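Progress update, linen and laundry project, Flomwood hostel. Covers the period up to the end of April. Sorry it's later than promised, month end was a mess.

**Short version**

Washers are in and running. Dryers are in, one of them not running. Linen stock bought and mostly labeled. Drying room not finished. Money is fine, see further down. Need a decision from you on the drain before we can close out phase one.

**Machines**

All three washers from Stanum arrived on the same truck, which was not what we agreed, so two of them sat in the hallway until the floor was ready. Residents were good about it. Leveling took most of a morning. The floor slopes toward the back door more than the survey said and the feet on the end unit are wound out nearly all the way. Stanum's fitter is okay with that, I am less okay, have asked for a plinth price.

Dryers: the left one trips the breaker if both are started together. Electrician thinks it is the old board and not the dryer. For now there's a sign up and people start them a few minutes apart. Not a fix. Quote for the board is in your inbox, subject line "board".

Hot water is better than expected. The morning rush used to run the tank cold before eight, hasn't happened since the timer was changed so the washers don't fill before 9:30. Cheapest thing we did all year.

**Linen**

Bought from Flornum as approved. Fitted sheets, flat sheets, pillowcases, a few mattress protectors. First delivery had the wrong depth on the fitted sheets, they popped off the corners of the newer matresses. Sent back, replaced, no charge apart from the carrier on our side ($88, in the misc line).

Labels are the slow part. The iron-on ones came off in the second hot wash so we switched to sewn. Slower to do, but they stay put. Upstairs is finished, ground floor about half.

Blankets are still a mixed bag. Some donated ones are older than the building's last roof and take forever to dry. Would like to retire the worst before fall but haven't budgeted for it and am not asking yet.
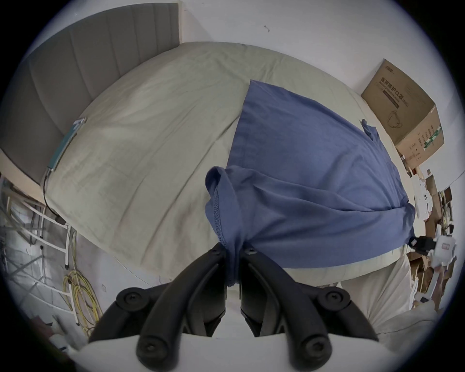 How often is bedding being changed now?

Once a week for long stays and at every changeover for short stays, which is what the grant agreement asks for. Before the new machines it was every two weeks at best, and later than that when the old washer was down.

**Drying room**

Behind. The extractor fan is mounted but not ducted. Polishchuk (the building contractor) opened the outside wall and found the brick damp to knee height, old leak from the gutter by the look of it. Gutter has been patched. Wall needs to dry before they plaster and they won't commit to a week. I pushed, got nowhere.

Meanwhile the racks are in the old storeroom with the window open. Works on a dry day. On a wet day sheets go in the dryer and the electric bill goes up, so expect April to look high. May probably too.

The shelving that was meant for the drying room is flat packed under the stairs. Please nobody throw it out.

**The drain**

This is the one I need an answer on. The floor drain was supposed to be reused. It takes one washer emptying fine, two just about, and with all the machines emptying at once we get water across the doorway. Options:

- Leave it, stagger the loads. Costs nothing, relies on people remembering.
- New trap and wider pipe as far as the yard. Polishchuk quoted $966 if done while they're still on site.
- Full replacement to the main. No price yet, would mean digging up the yard and losing the bike rack for a while.

My pick is the middle one. It's more if they have to come back, they've said so in writing. Full replacement seems like overkill for a laundry this size, but if the yard is getting dug up next year anyway under the Flomwood access works then tell me, that changes things.

**Money**

Contingency started at $2000. Nothing drawn so far except the carrier charge above, and that can move to the linen line if you'd prefer it there. The drain would come out of contingency and leave enough for the plinth, not enough for the electrical board as well. So the board either waits or comes from the maintenance budget. I'd rather it didn't wait.

Machines line is closed, final invoice matched the order. Linen line has a bit left, holding it for spare pillowcases because they go missing faster than anything else. No idea where. Building line is open until the plaster is done. Polishchuk's second invoice came in without the hours sheet, I've asked for it and not paid.

**Residents**

Booking sheet by the door replaced the first-come system. Some grumbling the first week, then fine. Evening slots fill up first, early afternoon is almost always free. Had a request for a later finish, currently 9 pm, but the rooms over the laundry get the spin noise so leaving it alone until the rubber mats are down. Mats ordered.

Couple of people asked if they can use thier own detergent. Told them fine as long as it's liquid, the powder was clogging the drawers.

Also asked for: a proper ironing board (bought), a second one (not yet), a folding table. The table is a good idea, folding on top of the dryers is scratching the lids. Will look for a used one.

**Next**

- drain decision (you)
- board quote, yes or no (you)
- finish ground floor labels
- mats down, then revisit closing time
- chase Polishchuk on plaster and the hours sheet
- service contract with Stanum, draft is here, cover looks thin on parts, reading it properly this week

Meter readings go in the usual spreadsheet, the March one was entered in the wrong column and has been moved. Receipts are scanned up to the mats order. If anything is missing shout and I'll dig it out.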